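Hasus Open Day

The Hasus Open Day is a yearly public demonstration of household and light-industrial robots held in July at the Hasus works, a former cannery converted to laboratories and workshop space. It is organized by Prokton, the company that leases most of the building. Admission is free, but places on the guided tour have to be booked.

History

The first open day grew out of a private visit arranged by Bronisława Marciniak, then head of manipulation research at Prokton, for a class of technical college students. The following year the doors were opened to the general public for two hours in the afternoon, and 225 people signed the visitors' book. Attendance later rose to 399, after which the tour was split into smaller groups. Mervin Després took over as organizer when Marciniak moved to Rikine, a supplier of arm controllers, and the programme has kept much the same form under him.

Programme

The doors open at 10 a.m. Visitors are met in the loading bay, given a safety talk and taken through the works in groups. The tour passes the machine shop, the test floor for wheeled bases and a small exhibit on the cannery, then ends in the demonstration room, where two-armed robots carry out kitchen tasks at a table. The robots work at their normal speed during the visit.
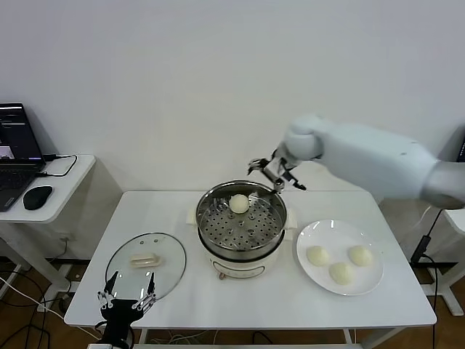

Groups stay in the room for one full run of the task and may ask questions while it is under way. Konrad Mazurek, who wrote the visitor guide, recommends the last group of the morning to people with a technical interest, as the engineers are free to stay on and talk over the lunch break. Children are welcome if accompanied by an adult.

Steamed bun demonstration

The best-known item on the programme is the steamed bun demonstration, devised by Etenesh Gudeta. Its subject is the transfer of buns between an electric steamer and a plate. Gudeta chose buns for their smooth, rounded shape and for the ease with which a poor grip leaves a mark on them. The rim of the steamer is a further difficulty, as the gripper has to come down inside it and close on one bun without disturbing its neighbours. 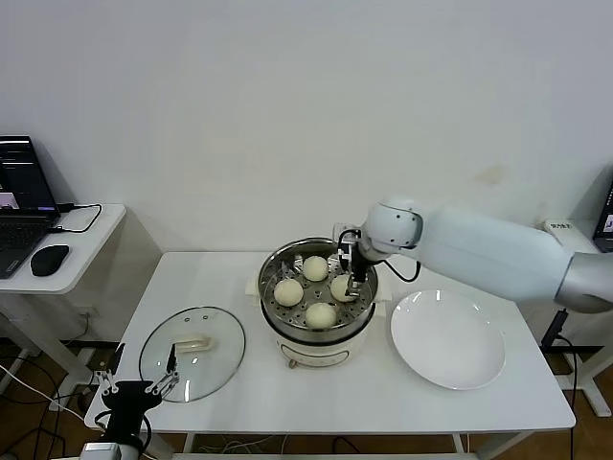
The right gripper lowered into the steamer basket, which holds four buns.

Handling of the plate

An early version of the task ended as soon as a bun was clear of the steamer. Eugeniusz Żak extended it to include the plate, arguing that visitors judged a robot mainly by how it put things down.

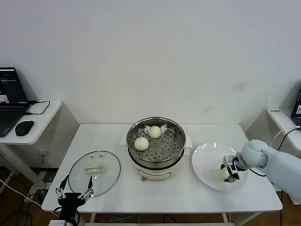
Placement is scored separately from grasping in the notes that Prokton keeps on each run. A bun dropped from a height counts against the robot, as does one left hanging over the edge of the plate. The scorer also looks at how the fingers meet the bun at plate level, where the right gripper can be seen closed around one while two others remain on the perforated tray. The notes are posted on a board outside the room at the end of the day, and copies may be requested by mail.

Related events

A shorter version of the tour is offered to schools through the Michalski programme, which covers the cost of the bus. It leaves out the machine shop, and the colour-coded floor map used on the open day is replaced by a worksheet.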